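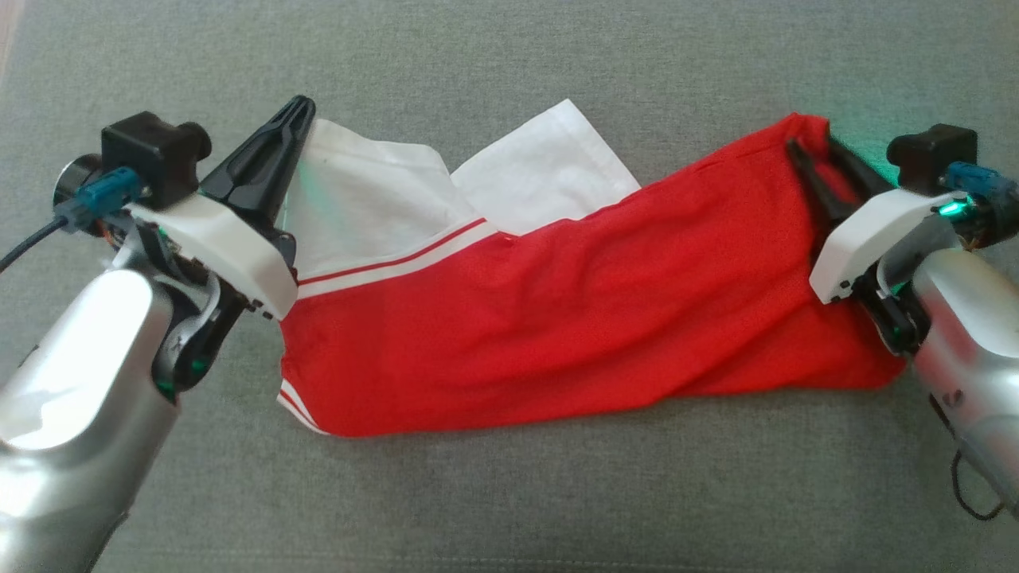
Cell Maintenance and Setup, Interim Report

Prepared for Murnitz program office, Thursday, December 22, 2022

The two-arm garment cell stayed in service through the reporting period except for the gripper work below. Cycle count at the last reading was 1,491 against a plan of 2,000. The shortfall is 43 hours of downtime on the left arm, charged to the maintenance line.

Grippers. The left jaw had play at the pivot and was letting knit fabric creep under tension. Pivot pin and both finger pads replaced, torque reset, zero position taught again. Right gripper inspected and left alone. The check after any jaw work is a two-arm hold on a sports garment over the sofa seat, followed by an approach with the fingers open above loose clothing – jersey and shorts on the cushion.

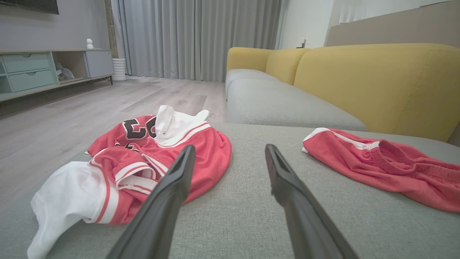
Finger opening is now set from the Prindivix controller and no longer by hand at the housing. Old values are kept in the log in case we need to go back. Wrist camera calibration was repeated after the pad change, as the new pads sit slightly proud of the old ones. Offsets were written to both arms.

Cables. The camera lead on the left arm was rerouted with more slack at the wrist. Ulteo supplied two spare leads; a third is on back order.

Open items: waistband grasps on shorts still need a slower final approach. Replacement of the right finger pads is scheduled for February. No change to the budget is requested.

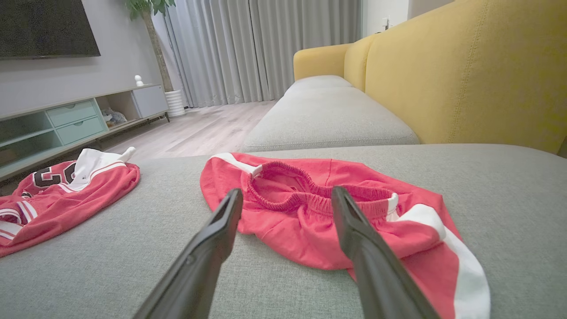
Fionnuala Costello

Pad wear will be logged weekly from now on, with the next full report after the February service.

Comments (3)

Saoirse Gilmartin: Which torque value did you settle on for the pivot pin? The Quinlan sheet gives two.

Fionnuala Costello: The lower one. The higher one binds.

Saoirse Gilmartin: Thanks. Please add it to the log.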